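Hondport Vernura Runtime for VR Headsets

Vernura 4 - Developer and Site License

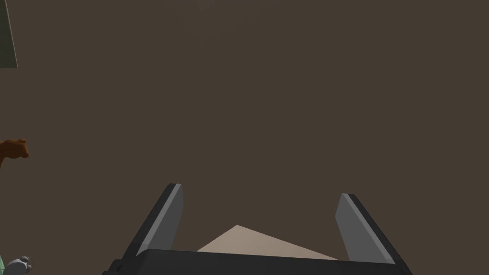 Vernura is a runtime layer that sits between a VR application and the headset driver. You build your application once against the Vernura interface, and the runtime passes head pose, controller input and finished frames to whichever supported headset is plugged in. Version 4 replaces version 3 for all new orders.

Who it is for

Vernura is sold to small studios, training departments and arcades that run more than one make of headset. If every headset you own comes from the same maker, the maker's own runtime will do the job and you don't need this product.

What is in the package

The runtime installer for Windows and Linux
Headers and libraries for C and C++
Plugins for two common game engines
The Rainer input mapper
Useck, the command line test tool
A manual in PDF, 112 pages

Rainer input mapper

Controllers differ in how many buttons they have and where the buttons are. In Rainer you name the actions your application uses, such as grab, point or open menu, and assign each one to a control on each type of controller. The assignments are saved in a text file that ships with your application. Users can change them without a rebuild. If a user's file has an error in it, the runtime loads your original file and writes a line to the log.

Rainer opens version 3 mapping files. Files saved from version 4 can't be opened in version 3, so keep a copy if you have older machines still in use.

Useck test tool

Useck plays back recorded head and hand movement without a headset attached. A recording made on one machine can be played on another, and the tool reports dropped frames, late frames and lost input events. It can be started from a build script. Reports come out as plain text or CSV.

A single recording can hold up to 1000 seconds of movement. Longer sessions are split into numbered files and played in order.

System requirements

Windows 10 or 11, 64-bit, or a Linux distribution with a current Vulkan driver
8 GB of memory, 16 GB recommended
700 MB of free disk space for the full install, 500 MB without the engine plugins
A USB 3 port for wired headsets
Administrator rights during installation only

The runtime does not need an internet connection after activation. Sites with no outside connection at all can activate with a key file - choose "offline" when ordering.

Headset support

The current list of supported headsets is in the release notes and changes with each update. Eye tracking is passed through on headsets that provide it. Hand tracking without controllers is supported in the C and C++ interface but not yet in the engine plugins. We plan to add it to the plugins in the October update.

Overlay applications written for version 3 need to be recompiled. The function names are the same, but the frame timing structure has changed size. See chapter 6 of the manual.

Licensing

The developer license covers one person on up to three machines. The site license covers every machine at one address. Both include the right to ship the runtime with your own application, and there is no charge per copy shipped. Updates within version 4 are free. Hardware is not included with either license.

Owners of a version 3 license can order the upgrade with their old serial number. The old license stays valid after the upgrade, and both versions can be installed on the same machine as long as only one is set as active.

Delivery and returns

Download links are sent by email once payment clears. Site license orders also receive a USB drive by mail. Licenses can be returned for a refund until they are activated. After activation we can move a license to a new machine, but we can't refund it.

Related products

Vernura 4 upgrade from version 3
Vernura 4 additional developer seat
Useck standalone, for build servers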